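Getting a little more life out of an old laptop

My laptop is going on seven years old and the battery was down to 62 percent of what it held when new, so this April I finally got serious about looking after it. A few things that have helped me!

Stop charging to full every night. Mine has a charge limit buried in the power settings (took me forever to find it) and I leave it at 80 unless I'm traveling.

Get it off the bed. Blankets block the vents and the fan goes crazy. I use a big hardcover atlas as a lap desk, nothing fancy.

Dust the vents with the power off, short puffs, and hold the fan still with a toothpick. I let mine spin the first time and it made a horrible whine.

Clear out your startup list. I had a printer helper in there for a printer I gave away two apartments ago. Same with the downloads folder: I had 1462 files in mine, and tossing the junk freed up some 200 gigabytes. Mostly old video, oops.

Last one, keep the chargers together and put tape on each plug with the laptop's name on it. We have three that look identical and only one fits.

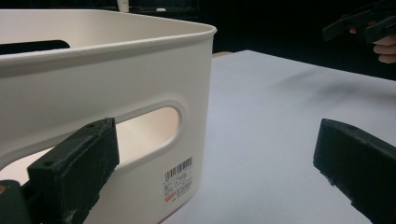 Sidra Bhutto: My charge limit went back to 100 after an update, so check yours now and then. Does the toothpick trick work on the really thin models? I can barely see the fan on mine.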